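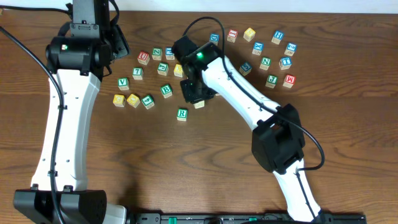
Naomi Kombo still winces over the fault that kept her up half of September. Her pair of arms at Desora had run 3,000 pickups without a grumble, and then, one evening, the right one simply let go in mid-reach. She blamed the grip, then the software, and only much later the black cable that arches over the wrist and wanders down the white link, above all those bright lettered cubes. A wire inside had worn through, and the little green light had stayed on the whole time!

Last updated: 12 February 2024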